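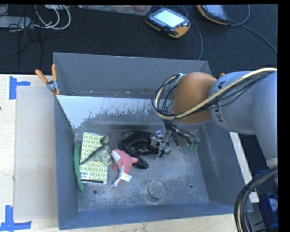
Grey metal bin on a work surface.

How to send a submission to a parliamentary inquiry on foreign affairs

Anyone can write to the Gestovdale treaty inquiry. You don't need to be a citizen or belong to a group.

1. Read the terms of reference on the Stirilstead parliament site. Note which ones you want to answer.

2. Put your name and postal address on a cover page, separate from your argument.

3. Keep the main text under 900 words. Start with what you want the government to do about the treaty, then your evidence.

4. Save it as a PDF and upload it by the end of March. Paper copies go to the Ollard office, with 2 copies in the envelope.

Ask for confidentiality before you lodge, as published submissions stay online.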